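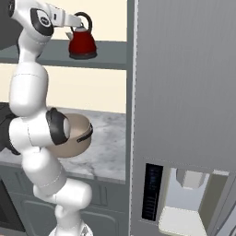

When will the flats at Kiver Wharf go on sale? The first 40 will be released in October, with the rest to follow in stages once the east block has its roof on.

Developer Forkberg confirmed the timetable this month after months of delay over the road layout at the northern end of the site. The scheme will have 339 homes in four blocks, the tallest of them 14 storeys, on land that used to be a timber yard and a row of storage units.

Prices have not been published. Forkberg said one-bedroom flats would be listed first, followed by two-bedroom homes facing the water. Buyers will be asked for a reservation fee, which comes off the deposit at exchange. The leases run for 270 years, and ground rent is set at nil.

The sales office will be run by the estate agency Evangelista from a unit on the ground floor of the west block. It opens at 10am and viewings are by appointment. People who joined the mailing list before the planning changes will need to register again, as the old list has been closed.

Planning permission was first granted for a smaller scheme with more parking. The revised plans, approved in spring, cut the number of parking spaces to 100 and added a second cycle store and a wider path along the river wall. Several residents of nearby streets objected, mostly over parking and the loss of light to back gardens. The developer lowered the south block by two storeys in response.

Tasosus, the contractor, has finished the foundations and is working on the upper floors of the east and west blocks. Work on the other two has yet to start. Deliveries are limited to between 8am and 4pm, and the riverside path will stay shut between the footbridge and the slipway until the first residents move in.

The service charge is the figure many buyers are still waiting for. Evangelista said an estimate would be included in the brochure - it will cover lifts, building insurance, the concierge desk and upkeep of the shared garden on the west block roof. Heating and hot water will be billed separately through a network serving all four blocks.

Two shop units on the ground floor are also being offered to let. Forkberg said it had received interest in the larger one but had not signed a tenant.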